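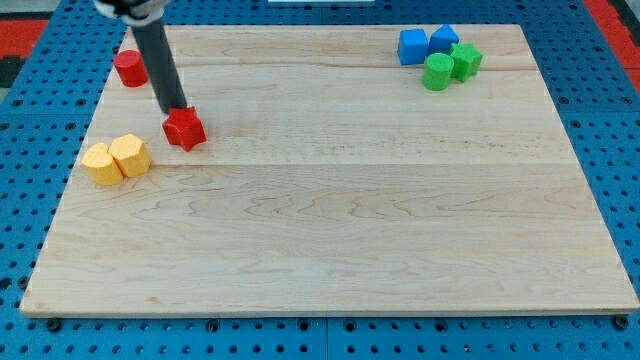

Tabletop pushing cell

A tabletop pushing cell is a small robot workstation in which an arm fitted with a plain rod slides objects about on a flat surface. It is used in teaching and research on planning, control and learning from demonstration. Because the rod only pushes and never grips, the cell is one of the cheapest ways into practical robotics, and one of the most rewarding: a modest kit of parts can keep a department busy for years. This article deals mainly with how such a cell is budgeted and bought.

Main items of cost

The arm normally takes the largest share of the budget. Pushing light blocks asks very little in the way of lifting strength, so a buyer can look at the smaller models in any maker's range. Smooth, repeatable movement close to the table matters far more. Reach should be checked against the whole work surface, corners included, with the rod fitted. A longer rod keeps the body of the arm clear of the blocks, but it also uses up height and bends more easily under a sideways load.

The rod, or pusher, is a minor expense and is often made in a local workshop. Spares are well worth ordering at the same time. A cell in daily use should have at least 2 in the drawer, cut to the same length so that the arm need not be set up again after a change.

The table is the item most often underestimated. A perforated top is popular with teaching labs, as boards, stops and fixtures can be bolted down wherever they are wanted and moved the following term. A separate work board is commonly laid on top. Maple is a favourite: it is hard, pleasant to look at and easily sanded back. Boards joined from several planks should be checked for a step at the seams, where a block can catch. Many buyers order the board and a replacement from the same batch, so that the two slide alike.

Blocks are the cheerful part of the order. A usual set mixes cubes, cylinders, stars and hexagons in a few strong colours, which gives students plenty of sorting and grouping tasks without any new hardware. Soft blocks are kind to the arm and quiet in a shared room, though their edges wear and a yearly top-up should be allowed for. Round shapes roll if they tip over, and stars turn in interesting ways when pushed off centre – a lovely source of project ideas.

Planning the purchase

Aiman Manurung, in a set of planning notes written for college labs, divides the spending into 5 headings: arm, table, sensing, safety and upkeep. The notes suggest settling the table and the sensing first, and choosing the arm to suit. They also advise holding back 12 per cent of the total for things found missing in the first month, typically brackets, cable and lighting.

The Sorow course kit follows this plan closely and is sold without an arm, leaving the college to fit one it already owns. The Filis bench comes as a complete station with a fixed board. It is quicker to set up, but its board can't be shifted to suit a different arm. Yeoh supplies blocks alone, in bags of 100, which suits labs running several cells side by side.

Delivery times vary a good deal between items. Arms may be held up while boards and blocks arrive within the week, so orders meant for the start of the autumn term are best placed by July.

Running costs

Once installed, a pushing cell is cheap to run. The regular costs are blocks, rods, refinishing the board and the staff time needed to put the blocks back at the start of each trial. This last item is easily missed in a budget. The Callus timetable, a rota used in shared labs, charges it to each project by the hour – a simple step that has encouraged many students to write routines in which the arm tidies the board by itself.

See also: Fixtures and work holding; Planar manipulation; Shared laboratory equipment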